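Print this page | E-mail this page

Workshop notebook - Handcombe evaluation cell, trial kit
February 2023, Wednesday

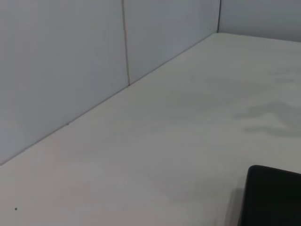
Second day with the Handcombe kit. Branislav did the unpacking and the bolting yesterday, I took over this morning with the software. I write down everything in order, also the small things, so that Rostislav can use it when he talks to the seller.

Installation. The programme wants 20 minutes for the first start and it took nearly double. It stopped two times at the same step (licence check). After the second stop I put the network cable directly into the controller and it went through. The manual says the wireless is enough. I would not rely on it.

Wrist camera. The picture comes to the screen without any driver work, this is good. White balance on automatic makes the table a little yellow and the walls a little blue, so I fixed it by hand and saved it in the profile "haklow2". Please do not overwrite this one. Exposure I left at the factory value for today.

Empty table test. Before we give it any parts I wanted to know if the part finder sees something when there is nothing to see. I let it run on the bare table from different arm positions, 700 pictures in all. It reported a part in 71 of them. I looked through these one by one after lunch. Most are shadows on the table, the soft grey ones with no clear edge. In a few it has marked a small dark speck on the white. I did not find any where it marked the wall or the line between the wall panels, which I expected to be the difficult place.

So the walls are fine, the table is the problem. Things to try:
- raise the minimum part size (now it is on the lowest step)
- second lamp from the opposite side, Branislav has one in the Drumevum boxes
- matt grey mat on the table, if the kit allows to teach a new background

The third one I am not sure about. In the menu there is "Background - learn", but it is grey and cannot be clicked. Maybe it belongs to the bigger licence. Rostislav, please ask.

Gripper. Only opened and closed it by hand control. It closes well and the force setting is easy to understand. The fingers come with one screw each and I would prefer two. Spare fingers are not in the box although they are on the packing list. I have written this to Říha, who sold us the kit, no answer until now.

Price. Branislav asked me to note it here: the yearly service is 1,682 for one cell, without tax, and it includes updates and one visit. The loan of the kit is free for us until July, after this we must buy or send back. I think it is fair if the part finder can be made quiet. With the result of today I would not sign.

Afternoon, later. Raised the minimum part size by two steps and ran a short series again, same positions. The specks are not reported any more. Shadows are still reported, mainly when the arm is low and the gripper makes its own shadow close to the camera. I did not count this time, it was only to see the direction. Saved under "haklow3".

One more thing about the manual. The chapter on calibration speaks about a checked plate with the name printed on it. Ours is without a name and the squares look smaller than in the drawing. Branislav measured them and he will enter the real value tomorrow before anybody calibrates. Until then please no calibration, also not "quick".

For tomorrow:
- lamp first, then the full series again with the same settings
- calibration plate value (Branislav Sýkora)
- questions to the seller: background function, spare fingers, wireless (Rostislav Charvát)
- wipe the table before the series and write the time

The emergency stop was tested in the morning and after lunch, both good.

Shared 3 times | 2 comments
This site uses cookies to remember your settings. Accept | Read more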